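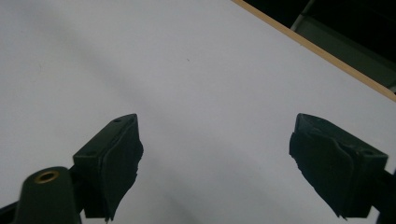
Chapter 5
Learning from Hand-Held Demonstrations

The previous chapter dealt with teleoperation, where a person drives the robot from a distance and the robot's own joints are recorded. The method gives clean data, but it ties up a robot for every minute of recording, and most people find the controls slow to learn. This chapter covers a second method. The person holds a gripper tool in one hand, does the task directly, and a camera fixed to the tool records what the fingers meet. A robot is needed only later, when the trained policy is tested.

The idea rests on one condition. What the camera sees during a demonstration must look very like what it will see when the same kind of gripper is mounted on an arm. The fingers should therefore appear in the same part of the view in both cases, with the same shape and the same pads. The background may change as much as we like, and in training it is better if it does.

We will follow one study through the chapter, the Brileck table study, carried out by Markos Pappas and Ximeng Ren. They collected 1000 demonstrations of simple pick-and-place work on tabletops and trained a single policy on them. The study is small enough to describe in full, and its mistakes are as useful to us as its results.

5.1 What a demonstration contains

A demonstration has two streams. The first is video from the tool. The second is the path of the tool through space, worked out from the video together with readings from a motion sensor. The opening between the fingers is measured in each video image and stored with the path.

Working out the path is the harder part. The software looks for small features that it can find again from one image to the next, such as corners, edges and printed marks. A plain white tabletop offers very few. Where the table's edge is in view it helps, but a straight edge fixes position in one direction only, and the tool can slide along it without the software noticing. Pappas and Ren lost most of their rejected demonstrations this way. In October they began keeping a patterned mat at the side of the work area, and the losses fell.

Finger wear is the other matter to settle early. Soft pads grow rough with use, and their outline changes in the video. Section 5.2 sets out how the opening is measured when the outline is uneven, and Section 5.3 returns to the question of when a pad should be replaced.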